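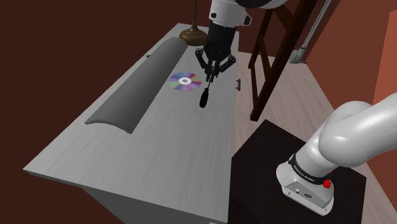

4. Getting the arm to hold a tool over the desk, in simulation first

By now you should have the Telcombe software installed and the arm moving when you drag the sliders. If the sliders do nothing, go back to section 3 and check the license file, which is what it was for me both times. Everything in this section happens on the computer. Please don't power up the real arm at the Steden bench until you've been through all of it at least once (I skipped ahead in April and put a nice long scratch in the benchtop).

What you need open

- The Telcombe viewer, with physics paused
- The Skarkutis room files, unzipped into your project folder
- A text editor, any kind
- A notebook, if you're like me and forget which number you changed

Loading the room

1. Start the viewer and open the room called desk_long. It takes a while the first time. On my old laptop I go make coffee.

2. Find the pedestal in the object list and check that the arm is a child of it. If it isn't, drag the arm onto the pedestal's name. You want the two to move together, so nudge the pedestal a little to test and then undo.

3. Set the desk to "fixed." The pedestal too. I left my desk free once and the arm shoved it clear across the floor, which was funny for a minute and then I had to reload everything.

4. Leave the lamp alone, and the ladder as well. I know it's tempting to delete the furniture so things run faster, but I want you practicing with stuff in the way. The lamp especially! It's standing behind where the gripper works, and your shop at home is going to have something just as annoying in just as bad a spot.

5. Save under a new name before you go on. Don't save over desk_long.

Note: my room file has the desk's grain texture turned on. If your graphics card complains, swap in plain white. Nothing in the next steps cares what the desk looks like.

Attaching the tool

6. Select the tool and open its attachment menu. Pick "fingers," then "closed."

7. Look at it from the side, then walk the camera around to the front. The shaft should hang straight down with the thick end toward the desk. If it's leaning, the rotation got rounded off when the file was imported. Type zeros into the two tilt boxes and it should straighten out.

8. Set the grip force to 200 in the viewer's own units. I started at 2,579 because that was what the box had in it, and the fingers buzzed like a trapped bee and the tool flew off somewhere under the floor. Lower is calmer.

9. Unpause physics. Count slowly to ten and see whether the tool creeps downward. A tiny settle at the start is okay with me. If it keeps sliding, bump the force up a little at a time.

CAUTION: that grip number is for the simulation only. Do not copy it over to your real controller. The units don't match, and your arm's own manual gets the last word on what its gripper should be set to.

Moving over the disc

The disc is our target because it's flat, easy to spot from any angle, and has a hole in the middle to aim at. We aren't picking it up in this section. We're only going to hover.

10. Pause again. Click the disc and copy its position into the target boxes.

11. Add clearance to the height box, enough that you can see plain daylight between the tip and the desk. Watch the shadow of the tip while you do this. I find it a lot easier to judge by than the tip itself.

12. Set the speed to slow and run the move. Keep your finger over the stop key. Yes, in simulation too. It's a habit, and I'd like you to have it before there's a motor involved.

13. Check the elbow as it swings, and check the gripper housing against the lamp stem. Wagner Vieira ran this same move with his pedestal set closer in and knocked the lamp flat on the first try, so if you've shifted your pedestal at all, run it one more time and watch only the lamp.

14. If the tip stops off to one side of the disc, open the tool offset and correct it there. Don't fudge the target position! You'll get away with it once and then every other move you make will be off by that same amount, and you'll be hunting for it all evening.

Note: the log window scrolls a message reading "step limit 1,360" at the end of a slow move. That's the Rezende plug-in reporting where it quits recording. It isn't an error and you can close it.

CAUTION: there's also a big gray half-round piece lying along the desk beside the disc. The viewer treats it as solid. Raise the tip well clear before you cross over it, and come down again on the far side. The planner I use will happily take the short way through if you haven't ticked "avoid objects."

15. Once it has hovered cleanly a few times in a row, save the move as hover_disc. Section 5 starts from that file.

Last updated: 5/19/23

Questions or corrections: leave a note on the Steden workshop board | © Steden Shared Workshop | Back to top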